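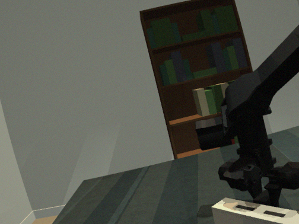

Jotden SK-2 Safe Reach Kit
For arms working at shelves, bookcases and open storage

In stock. Ships in 2 working days.
Page updated 2024-03-18

What it is
A rule set plus the hardware to back it up. For one arm, one work cell. You get the speed limiter module, two stop buttons, floor marking tape, the printed rule cards and the Plesum sim scenes so you can try your setup before anybody stands next to it.

Shelf work is its own thing. Tight gaps, things that tip, people who walk up from the side to grab a book. Most general guarding advice assumes a table and a fence. Ours doesn't.

In the box
Limiter module, DIN rail mount
Stop buttons x 2, latching, with 3000 mm cable each
Floor tape, black and yellow
Rule cards, laminated, letter size
Download code for Plesum scenes (bookshelf, pantry, tool cabinet)
Quick start sheet

Not in the box: arm, gripper, power supply. Sold seperately or use your own.

The rules, short version
Full text is on the cards. Read the cards.

1. Risk assessment first. Written down, signed, kept at the cell. The kit does not replace it.
2. Run the task in sim first. Every new shelf layout, every new gripper. Moving a board up one slot counts as new layout.
3. Keep-out line at 1150 mm from the shelf front unless your own assessment says more. Never less.
4. Reduced speed any time the gripper is in front of a compartment. Full speed only in clear air.
5. Low shelves — check elbow and wrist clearance, not only the fingers. The upper boards are where people forget to look.
6. Shelf fixed to the wall. No freestanding units, no matter how heavy.
7. Nothing stored on the floor inside the line. Boxes, bins, chargers, all out.
8. Stop buttons reachable from both sides. Test at start of every shift and log it.
9. Hands in the shelf means arm stopped and locked. A paused program isn't a locked arm.

About the sim scenes
Scenes load with plain colors and simple shapes. Good for checking reach, overlap and approach angle. Not good for grip force or how a real book slides on a real board. Slow first run on hardware is still required, one person at the stop button the whole time.

Fits
Tornovitz T and TL series controllers, direct plug
Lytvynenko L4, needs adapter (add at checkout)
Anything else with a dual channel stop input — send us the wiring page from your manual and we'll check before you order

Care
Wipe the buttons with a damp cloth. No solvent. Replace tape when the edges lift. Cards get reissued each November, free download for registerd kits.

Returns
Unopened, 30 days. Opened limiter modules can't come back, seal has to be intact.

Questions on wiring or on the rule cards, use the contact form and put SK-2 in the subject line.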